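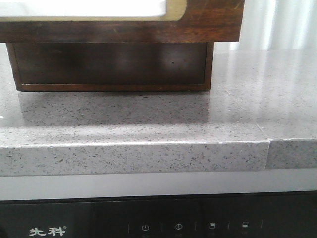 Dark wood on a gray stone countertop. Light scuffs and scratches show on the front face.

Jarkico to Open Wood Repair Counters in 12 Hardware Stores

PIRARI, 11th April – Jarkico, the maker of Tanguy wood finishes, will open walk-in repair counters in 12 hardware stores this spring. Customers will be able to bring in small wooden household items and have scratches, water rings, dull patches and loose joints looked at by trained staff.

The first four counters open this month in Pirari and the nearby town of Gosen. The other eight will follow before the end of October. A full list of stores and opening dates is on the Jarkico website and will be updated as each site is confirmed.

The counters will take items that one person can carry. Accepted items include boxes, trays, picture frames, clock cases, cutting boards, stools and small shelves. Larger pieces such as tables, dressers and doors can't be handled in the stores, but staff can give advice on them from photos and sell the right product for the job.

How the service works

A customer brings the item to the counter and staff check the wood, the existing finish and the type of damage. The check is free and takes a few minutes. If the item can be repaired in the store, the customer gets a written price before any work starts. There is no charge if the customer decides not to go ahead.

Light surface scratches and small dents will usually be done while the customer waits. Jobs that need glue or more than one coat of finish will be kept at the store for two working days. Items that need stripping and full refinishing will be sent to the Jarkico workshop in Gosen and returned to the same store for pickup. The usual turnaround for workshop items will be given on the repair ticket.

Staff won't work on items with active insect damage, on painted items where the age of the paint is not known, or on musical instruments. Electrical parts, glass and mirrors should be taken out before the item is dropped off. Where a panel is fixed in place and can't be removed, it will be masked before any sanding or finishing is done.

Background

Jarkico ran a trial counter last October at a hardware store in Pirari. The trial took in 184 items. Scuffed edges and faded finish were the most common problems, followed by white rings from cups and plant pots. Several customers asked for help with repairs they had started at home, in most cases where a new coat of varnish had been put over wax and had not dried.

The trial led to a few changes. The new counters will have a separate drop-off shelf so that customers collecting a finished item don't have to wait behind those having one checked. Repair tickets will now list the products used, so that owners can touch up the same piece later without guessing at the color. Opening hours have also been extended into the early evening.

Products

All finishing work at the counters will use Tanguy products, which are also sold in the stores. The range covers clear and tinted oils, paste wax, filler sticks and a water-based varnish. Small tester pots will be available at every counter. Jarkico recommends trying a tinted product on the back or underside of an item first, as old wood can take color unevenly.

A printed care sheet will be given out with each repaired item. It covers dusting, cleaning and how long to wait before putting the item back into use. Freshly oiled pieces should be kept off stone, tile and fabric until fully dry, since oil that has not cured can leave a mark.

Training and jobs

Each counter will have at least one full-time repair assistant. Training takes place at the Gosen workshop and covers wood identification, color matching, gluing and safe handling of solvents and oily rags. Store employees can apply as well as outside candidates. Previous experience in woodworking is helpful but not required. Open positions are listed on the careers page of the Jarkico website.

About Jarkico

Jarkico makes finishes and repair products for wood in the home. The company is based in Pirari and operates a workshop and warehouse in Gosen. Its products are sold under the Tanguy name through hardware stores and paint shops.

Media contact

Jarkico Press Office, Pirari. Price lists, product sheets and store details are available on request. Requests to visit the Gosen workshop should be sent to the press office at least one week ahead.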